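Let the kids do the boring part

By Annick Lemieux
Nov 19, 2025

I've been helping out with a student robotics club for a few years now, long enough to have opinions, and the one I get the most grief for is this: we should spend less of the year building robots and more of it showing them how to do things. By hand. Over and over, at a table, with grippers on.

Our crew is called Tumia (the students picked it, I've stopped asking) and their project this year is tabletop tidying. Cups, bottles, glasses, the stuff that piles up beside every couch in the country. 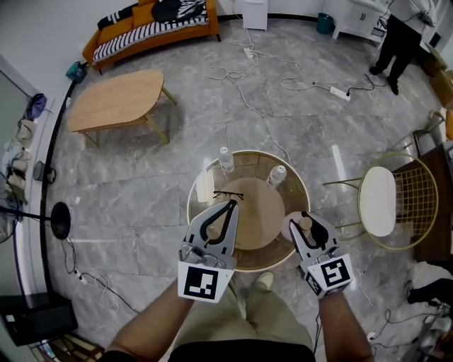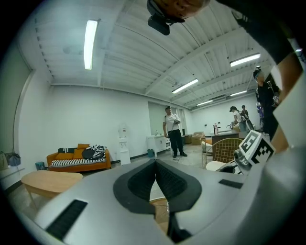 Working with the hand-held grippers, same room both times.

When I told a few other mentors we'd put the chassis away until July, you'd have thought I'd cancelled recess. One of them asked what the kids would have to show their parents. Fair question! A robot that drives across a gym floor and flings a foam ball gets a cheer. A spreadsheet that says 642 demonstrations recorded gets a polite nod and then someone asks where the coffee is.

But I've done the gym floor version. I did six seasons of it, and I loved the noise and the matching T-shirts as much as anyone. What bugged me was how it went inside the team. Two or three students who already knew their way around a drill press did nearly all of the building, and everybody else made the poster. Some of those posters were gorgeous. I don't think the kids who made them learned much about robots, and I was the adult in the room, so that's on me.

Collecting demonstrations doesn't work that way. Anybody can pick up a pair of grippers and have a go. You're bad at it for the first while (I was terrible, I kept reaching with my own fingers in mind and pinching air), and then you start noticing how you move. How do you come at a bottle? Do you grab the cap or the body? What does your other hand do while it's waiting? I had a grade ten student spend most of an evening arguing that you should always approach eyeglasses from the hinge side, and she had the recordings to back it up. That's a better engineering argument than any I heard in the drill press years.

Then there's the throwing out, which I think is the best part, though I'm outvoted. Of those 642, the students chucked 192 when they went back through them. Some had been labelled wrong. In some, the person had changed their mind halfway, and you could see the hand dither. Bayu Nair, who mentors with me and is much more patient than I am, made them write down a reason for every single one. There was moaning. There was a lot of moaning! But ask any of them now what a bad demonstration is and they'll give you a proper answer, with conditions attached.

I'll admit what's wrong with all this. It's repetitive, and for some kids it's the wrong kind of repetitive. We lost a boy in the first month who wanted to weld things, and I don't blame him one bit. The gear is fiddly too, and a session can get eaten up by setup before anybody has moved a cup. And there's a fairness problem that I don't have a fix for: clubs that can get hold of this sort of equipment will do it, and clubs that can't will be told to go back to the foam balls. I'd love to see the regional competitions set up a lending pool, and I've said so in writing, twice.

Bayu's objection is a different one. He thinks students should build something first, so they know what they're teaching. You wouldn't coach hockey if you'd never laced up skates, is how he puts it. We've gone around on this so many times that the kids do impressions of us. My answer is that I'd happily give building 10 weeks, at the end, once they have data they care about and a good reason to be annoyed at the hardware. His answer is that 10 weeks isn't enough to build anything worth being annoyed at. He might be right about that part.

So we've split the difference for the winter. The Tumia bunch keep recording, the younger group starts on a simple arm, and in the new year they trade places. I still think my half got the better deal, and I'll be at the table with them if any of the other mentors want to come by and tell me I'm wrong in person.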